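# Tooling and perception sync, July 2026

Notes by me, Yamila. Present: Hala Filali, Aicha Bennani, Abdelkrim Badawi, me. Moataz Tawfik joined for the planner part and then had to run. Shout if I got you wrong and I'll fix it in the doc. 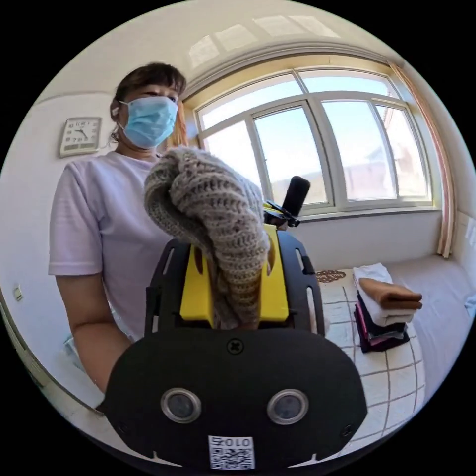

We started with leftovers from last time, and there were more of them than I'd hoped. The config cleanup is merged (thank you Aicha!), the log rotation fix is not, and the docs page for the replay viewer still describes the old keyboard shortcuts. I said I'd do the docs page. I said that in May too, so please nag me.

## Soft items and the segmenter

This took up most of the meeting. Hala has been going through the clothing and household episodes, and the segmenter is still having a rough time with anything that folds over itself. Knitwear is the worst of the lot. A chunky crochet piece in mixed grey and beige yarn comes out as two or three separate blobs, and then the tracker happily gives each blob its own ID and we end up with a grasp target that jumps around. Towels are better, folded laundry in a stack is somewhere in between (the stack gets merged into one object, and then the top layer splits off as soon as it moves).

Hala tried raising the merge threshold and it helped the knitwear, but then it started gluing held items to people's shirts whenever the colors were close. Abdelkrim thinks we're asking the threshold to do too much and would like a short temporal vote instead -- look back over 19 frames and let the label with the most support win. Aicha worried about lag. We went back and forth on it for quite a while and landed on trying it offline first, where lag doesn't matter, and only talking about live use if the offline numbers look good.

I also asked about faces in the wide views. Aicha's blur pass runs before export and she's happy with it for bare faces, but it drops out on people in surgical masks, especially when they're looking down. She wants to swap in a head detector and blur the whole box. Everyone was fine with that. Until it's in, no export leaves Ovoner without a manual check.

## Fisheye calibration

Abdelkrim found why the pose estimates drift near the rim. We had two copies of the undistortion code, one in the loader and one in the viewer, and they had different ideas about where the valid circle ends. So window frames and ceiling lines looked nice and straight in the viewer while the loader was feeding slightly bent ones into pose estimation. Lovely. He's moved both to one shared function and added a test that would have caught it.

Side question from me: can we mask out the gripper body while we're at it? It sits in the same spot in every episode, it's a big black and yellow thing, and the feature matcher loves it. Hala says a static mask is fine for the front plate but the jaws move, so we'd need a second mask that depends on the opening width. She'll do the static one now and leave the jaws for later.

## Planner (Moataz)

Moataz's new retry logic in Hustitz is ready for review. When a grasp fails, the planner used to throw the whole plan away and start from scratch, and now it keeps the approach and only resamples the last segment. In sim he ran 1,000 pick attempts and the planning step never hit the timeout. I got way too excited about this and he reminded me that all of those were rigid boxes. Fair enough. Soft objects are next, once Hala's labels settle down.

Abdelkrim asked if the timeout could stay at 60 seconds. Moataz wants it much shorter, but no one had a number they'd defend, so it stays where it is for now.

## Tooling odds and ends

- Flirside (the replay viewer) now remembers your last episode when you reopen it. Small thing, I love it.
- The upload script still retries forever if the token has expired. Aicha hit this and lost an afternoon. It should fail loudly after 2 tries.
- Hala wants tags for "deformable" and "occluded by tool" in the episode browser. Agreed, and I'll add them to the schema.
- We did not get to the Mykhailiuk driver upgrade. Again!

## Who's doing what

- **Hala:** static gripper mask, list of the worst knitwear episodes
- **Abdelkrim:** temporal vote prototype, offline only
- **Aicha:** head detector for the blur pass, upload script fix
- **Moataz:** split the Hustitz pull request into smaller pieces so the rest of us can read it
- **Me:** viewer docs, new tags, log rotation fix if no one beats me to it

Driver upgrade goes first on the next agenda. Abdelkrim is running that one while I'm away, so send him your topics.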